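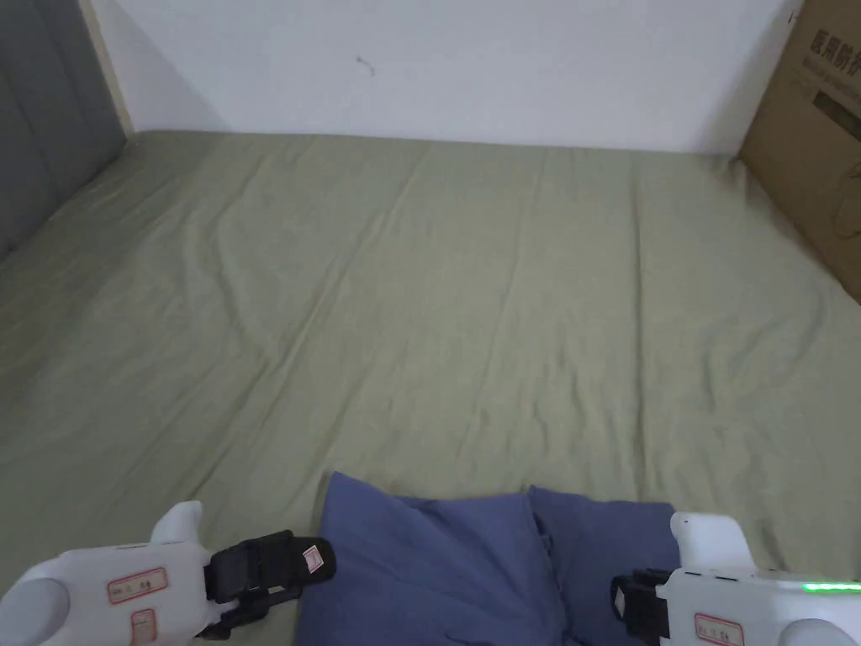

Let the Bed Breathe

I quit making my bed in January and I'm not sorry. My aunt in Uvindale thinks it's a moral failing, and we've argued it over 2 holidays now. 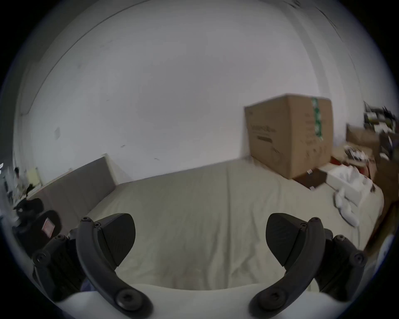

But what about guests?

What about them! They sit in the kitchen and eat my crackers. I used to spend 5 minutes every morning stacking pillows – pillows I didn't even like – and then I'd miss the bus to Pedovar. 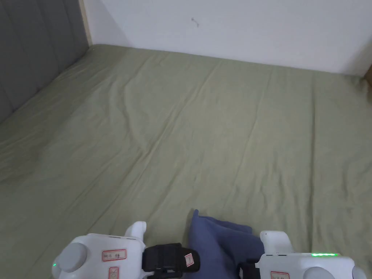

These days I catch it, most mornings anyway, and I get a window seat too. My aunt can keep her hospital corners. I'll take the extra coffee.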